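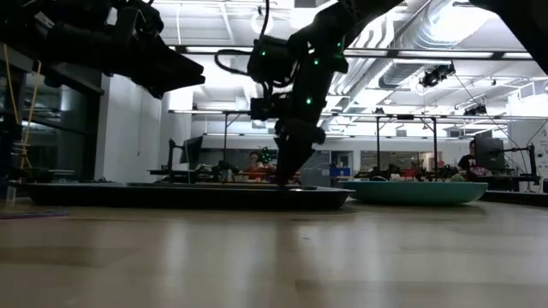

Hinano sets reissue of Sitompul session recordings

January 30, 2018

Hinano will reissue the complete Sitompul sessions as a two-disc LP set and a download, the label said in a notice to retailers. The recordings were made in 1940 by the string group of the same name and have been out of print in any format since the original shellac pressing.

The set contains 19 sides. Four are alternate takes that were cut but never assigned a catalog number. Running order follows the session log, with the alternates grouped on side four.

Transfers

Transfers were made from metal parts where these survived and from shellac copies for the remaining sides. Ningsih Lubis handled both the transfers and the restoration. Playback speed was set by pitch, using the tuning of the open strings as a reference, after test transfers at the nominal 78 rpm came out nearly a quarter tone sharp.

"The lathe was running slow that day, and it drifted more toward the end of each side," Lubis said. "I corrected the drift on the sides where it could be measured. On two of them it could not, and those are left as they were."

Noise reduction was limited to clicks and low-frequency rumble. Surface hiss was not filtered. The downloads are mono files at 24-bit, 96 kHz, and the LPs were cut from the same masters with no added limiting.

Pressing and formats

The LP edition is limited to 3000 copies on black vinyl. Of these, 700 are reserved for independent stores and 400 for mail order customers who registered with the label in December. The rest go through Vimex, which distributes Hinano titles in North America. No CD is planned.

Each LP set includes a 16-page booklet with song texts in the original language and in English, the session log, and matrix numbers for all sides. Buyers of the download receive the booklet as a PDF.

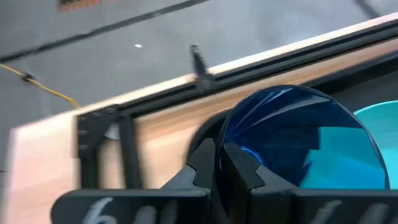

Related release

A companion single on the Prilaseck imprint will pair two of the alternate takes. It was cut at 45 rpm from the same transfers and carries its own catalog number. The single is not included in the LP set and will not be offered as a separate download.

Test pressings of both titles have been approved. Hinano said a street date will be given once finished jackets are delivered to the plant. Stores may place orders through Vimex under the existing terms, and orders for the single must be entered separately from orders for the set.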